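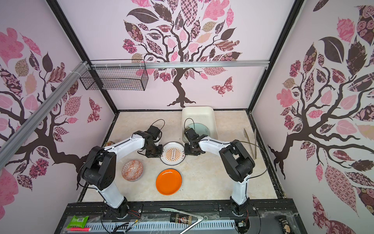 Filed under: Borrowing & Sharing

The Jultbridge dish library is changing how bookings work, starting with loans picked up in October. If you already have a fall booking, it stands as you made it. Everyone else should read this through before filling in the form, as several of the old rules are gone.

The main change is the loan period. Until now, dishes went out for two nights and came back on the third day. That suited weddings and not much else. People putting on a school supper wanted one night, and families hosting relatives wanted a week, and both had to call and ask for an exception. From October you can pick any length from one night to 14. The charge is worked out by the crate and by the night, and after the fifth night it stops going up.

The second change is that you can now borrow mixed crates. We used to send out only matching white, and the patterned plates stayed on the back shelves unless somebody asked for them. Zinhle Mathebula spent most of the spring sorting through those shelves, and we now have enough patterned and colored plates to lend them as sets of their own. They aren't matched. A crate may have florals next to stripes next to plain blue, and the sizes differ a little. If you need every plate on the table to look the same, book white. If you don't mind, the mixed crates cost less and are easier to get at short notice.

We currently have 300 dinner plates that are fit to go out, plus side plates and bowls. Glass plates are on a separate list. They are popular for desserts and they chip more than anything else we own, so they go out in smaller crates with felt between each one. Please put the felt back. We have lost a lot of felt.

Several members have asked about washing, and the answer has changed too. You used to be able to return dishes dirty for an extra fee. We are ending that. The machine at the Isside Street hall, which we relied on for those returns, has been out of service since winter, and the hall does not plan to replace it. Karabo Shabalala and Lesego Motaung have been doing the returns by hand and it is too much for two people, even with a good sink. All loans now need to come back washed and dried.

For anyone who hasn't washed dishes for a large group by hand before, this is what works for us:

Scrape everything first, into a bucket with a lid. Stack by size as you scrape. Use two basins, one for washing and one for rinsing, and change the rinse water when it looks cloudy. Plastic basins are kinder to plates than a metal sink. Put a folded towel in the bottom if yours is hard or if the plates are thin. Wash glass first while the water is clean, then side plates, then dinner plates, then anything that had gravy in it.

Don't fill the basin with plates and leave them to soak on top of each other. Most of the chips we find are on rims, and they come from plates sliding around under the suds where you can't see them. Four or five at a time is enough. Stand them in a rack if you have one. If you don't, lean them against each other on a towel and turn the stack after ten minutes. They need to be fully dry before they go back in the crate, foot ring included. Damp plates in a closed crate come out smelling like a basement.

One request on gold and silver rims: no scouring pads, please. A soft sponge and a bit of patience will do it. Tea stains in cups come off with baking soda and a damp cloth.
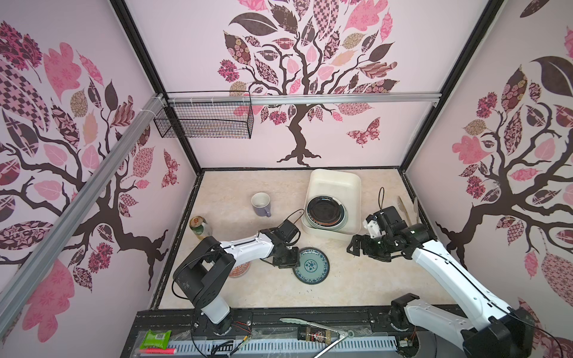 Pickup is moving as well. The counter on Ustatow Road closes at the end of September, and loans will go out from the side room behind the reading room, entrance from the parking lot. It has a ramp, and there is space to pull a car up close to the door. The room is smaller than the old counter, so please come at the time on your slip. If you are running late, call - we can usually swap two people around.

Nkrumah Annan is handling bookings through the end of the year. He took over from Ayanda Hendricks in May, and a few members are still writing to her old address. Those messages do get forwarded, but it adds a day or two. The form on the members' page is the quickest way, and there are paper copies in the rack by the reading room door. Please put down how many people you are feeding as well as how many plates you want. A buffet needs more plates than a sit-down meal, as people take a fresh one when they go back up, and Nkrumah can tell you if your number looks low.

Now for breakages. Things get broken and we expect it. The deposit covers the first two pieces in each crate and you don't need to explain anything. Just leave the broken piece out, write it on the slip and keep the rest of the crate together. What we would ask is that you don't replace a plate yourself. We have had some kind replacements from the supermarket over the years and they don't stack with ours, so they end up in the giveaway box. Chipped plates should come back too, wrapped in newspaper with an X on it. We won't lend them again, but a mosaic class takes them.

Last year members made 79 loans, more than in any year since we started. Most were in the two weeks before the winter holidays, and we turned several people away in that stretch. If you know you'll want dishes in December, send the form in by the end of October. We will hold back a few white crates for funerals, as we always do. Those are free and don't need a form. Phone and somebody will sort it out the same day.

Donations are open again after a long break. We can use dinner plates, soup bowls and serving dishes in good condition, with or without a pattern. Six or more of a kind is ideal, but single plates are fine for the mixed crates. We can't take cups without saucers, anything with a crack in it, or more gravy boats. We have a great many gravy boats. If you would like one, ask at pickup and you can keep it.

A word about Kuhlmann, as it comes up at every members' evening. The older Kuhlmann dinner plates, the heavy ones with a raised edge, do not go in the microwave. They get very hot at the rim while the food stays cold. The crates they travel in have a yellow tag. The newer plates are fine, and so are all the plain white ones. If you aren't sure what you've been given, treat it as a yellow tag crate.

We have also been asked if the library will start lending cutlery and tablecloths. Cutlery, maybe. Lesego has priced storage trays, and the members' evening in October will vote on whether to buy them. Tablecloths, no. The ironing would finish us off.

The new price sheet goes up on the board next to the side room door at the end of August, and a copy will come with the next newsletter. Members who borrowed this summer will get their deposits back in the usual way once the crates have been checked. If yours hasn't arrived three weeks after you returned the dishes, let Nkrumah know and give him the number on your slip.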